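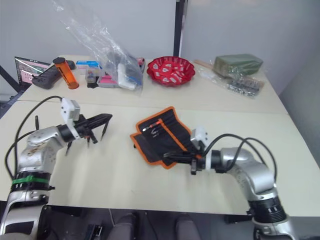 Oriana Arancibia wrote to ask if the open day is any good for people who know nothing about robots. Yes, very much so! I knew nothing either when I first went to Grukatport, and I still had a lovely time.

What will I see?
Mostly two arms working at a table. One of the jobs is a tool roll (black with orange edging), which the right arm takes hold of with its gripper.

How long is a demo?
Each one is 30 minutes, with questions at the end – ask as many as you like.

Do I need to book?
Please do. We only take 6 people at a time and the March slots filled up fast.

Can I bring the kids?
Of course, mine come every year and won't leave.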